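Hevstead open day: bedroom set, README

16 December 2020
by Catrin Eynon

Quick notes to go with the folder from the open day. Written up fast, will tidy later. If something is missing from here, it's probably in the Jorkberg notes, ask me.

# What this is

Recordings and notes from the demonstration we ran for visitors at Hevstead. Hand-held gripper, household things, furnished rooms. Visitors watched first, then had a go themselves if they wanted. Most did.

92 takes kept in total. 7 thrown out (gripper switched on late, or someone talking to the operator and wandering off mid-take). The thrown out ones are in `rejected/`, don't train on them, they're only there for completeness.

# How the demo ran

- Short talk at the door, Rácz did that bit
- One operator on the gripper, one person resetting the things between takes
- Visitors stood at the foot of the beds, no nearer
- 3 rooms, all done the same way. Bedroom was the popular one
- Task in the bedroom: pick up what's lying on the bedcover, one thing at a time, put it on the nightstand

Operators were told to go slow. They didn't always. Speeds vary quite a lot between takes and we have not evened them out.

# The bedroom

The hard one. Soft surface, things roll, things sink. The middle bed is the working area and the beds either side are left made up with their own covers and cushions. Soft toys stay where they are, they are not targets, please don't label them as such (two people already have).

Targets on the striped comforter: mint-green canister with the pink label, white paper cup, dark blue spray can. All three start on their sides. Fingers have the blue mesh padding on for this room.
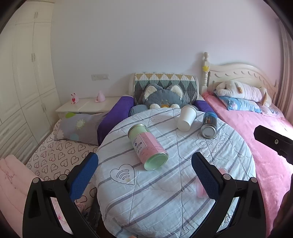

# Files

- `takes/` one folder per take, numbered, gaps in the numbering are the rejects
- `notes/` operator notes, typed up from paper, spelling as found
- `labels/` first pass only. Badlow checked the kitchen ones, bedroom ones not checked yet
- `visitors.txt` which takes were done by visitors and which by us. No names in it

Video and gripper opening are on the same clock. If they look out by a bit at the very start of a take, skip the first second, it settles.

# Known problems

- Paper cup gets squashed. We swapped in a fresh one when it got too bad but did not write down when. Sorry
- Light changes through the afternoon, curtains were opened and closed by whoever felt like it
- Spray can is slippery, lots of second tries. Those are kept in on purpose
- Some operator notes say "tin" when they mean the canister. Same thing
- Kitchen takes have a lot of chatter on the sound. Sound is stripped in the shared copy

# Using it

Fine for teaching and for your own tests. Ask before passing it on. Visitors signed for research use only, so nothing on posters or adverts please. If you publish with it, say Hevstead open day and give the version from the top folder.

Next round planned for September, hopefully with a drawer task as well. Suggestions to me.

# Comments

**mornington_k**
Was at this one! Had a go at the cup and crushed it flat, so if you see a take with a very long pause afterwards, that's me. Lovely day, thank you all.

**pdw**
Is the gripper opening in millimetres or a percentage? Can't see it anywhere.

**Catrin Eynon**
Percentage, 100 is fully open. Will add it to the files secton.

**tessel**
Bedroom labels still unchecked? Happy to take a batch if so, I've got a free week coming up.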